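4.2 What the thread does while you are busy with the needle

I came to this study from the teaching side, and I'll admit I started out thinking mostly about needles. Everyone does. When Unathi Joubert and I first sat down to plan the practice sessions at Woltetside, our score sheet had five lines about the needle (grip, angle, entry, exit, release) and only one about the thread. By December we had rewritten it. The thread now gets as much room on the sheet as everything else put together, and I'd like to use this section to say why we changed our minds.

We went back through 790 short clips of learners practicing on soft pads. Khanyisile Kekana and Emil Gasser each marked the clips on their own, then met on Wednesday afternoons to argue over the ones they disagreed on (there were plenty, and I sat in on more of those arguments than I needed to!). They were asked to note the moments when a learner stopped and seemed unsure what to do next. A lot of those stops came during the pass from one instrument to the other, and that part didn't surprise us. What did surprise us was how often the learner's own comments afterward were about the thread - where it had drifted, whether it had looped over a jaw, whether there was enough slack left for the next bite.

The pass itself is easy to describe and hard to do well. One set of jaws keeps hold of the needle near one end while the other comes in open, and for a moment you have to judge the curve, the gap between the jaws and the thread all at once (Figure 6). Learners told us they looked at the needle and simply forgot the rest. I believe them, having done the same thing myself for years. 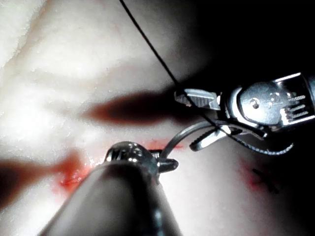

Figure 6. Curved needle held by the lower instrument, with the jaws of the right-hand instrument open. The black thread crosses the upper half of the view.

We tried two ways of scoring thread handling. The first asked for a single mark at the end of each clip, and our markers hated it. The second asked for a mark at every pass, which took longer but gave us far fewer arguments on Wednesdays. All the results in Section 5 use the second way.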